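4.2 Limits of the self-report data

The claim that people drink less coffee when cups are kept out of sight rests on thin evidence. Deligiannis and Drakos asked 30 office workers in Grultbridge to recall their intake over 4 weeks, and recall of this kind is poor. Only 12 returned a full diary. The drop they report is small and could as easily reflect the warm spell in October. We also doubt that one type of holder (Figure 2) can stand for every shared kitchen. Habte's reply does not settle the matter.
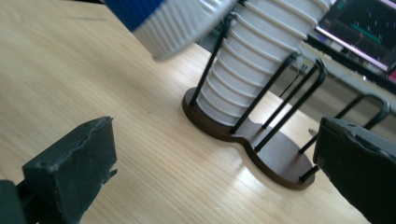
Figure 2. Cup holder with stacked white paper cups on one side.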